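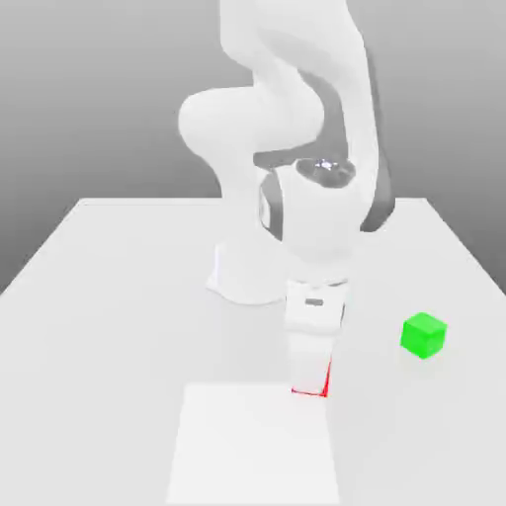 Clémence Tanguy writes that her first 15 demonstrations were useless because she stopped to think over the cube with the recorder running, and the arm learned to stop there too. Read this section through before you press Record.

4.3 Recording a pick-and-place demonstration in the simulator

You need the Skino hand controller, paired as described in 4.1, and the Galtley task file with the green cube and the white pad.

1. Open the task file and choose Teleoperate. The arm holds its position until you squeeze the grip button.

2. Hold the controller in a comfortable position, then squeeze and keep the grip button pressed. The gripper now follows your hand.

3. Practice the whole move a few times without recording. Go to the cube, close the fingers, lift, carry it over the pad, lower, open.

4. Press Reset. Wait for the tone.

5. Press Record and start moving within a second or two.

6. Bring the fingers down over the cube from straight above. Keep them parallel to two of its faces.

7. Pull the trigger to close. Lift only after the grip light on the controller turns solid.

8. Carry the cube to the pad at a steady speed, set it down and release the trigger.

9. Raise the gripper clear of the cube and press Stop.

10. Press Keep or Discard. Discarded runs cannot be recovered.

Note: If you let go of the grip button during a run, the arm freezes but recording continues. Discard the run.

Note: Scale is set to 100 percent by default, so the gripper travels as far as your hand does. For fine work, 55 percent is easier to control. Use the same scale for every run in a set.

Caution: Do not push the fingertips into the tabletop. The simulator will allow a small overlap, but a real arm trained on those runs may strike its table.

Caution: Turn off Live Link before you begin. With Live Link on, a connected Chevalier arm will copy every motion you make.

A set of about 31 kept runs is enough for a first training pass. Change the starting position of the cube between runs with Shuffle, found under Task. To export the set, see 4.4.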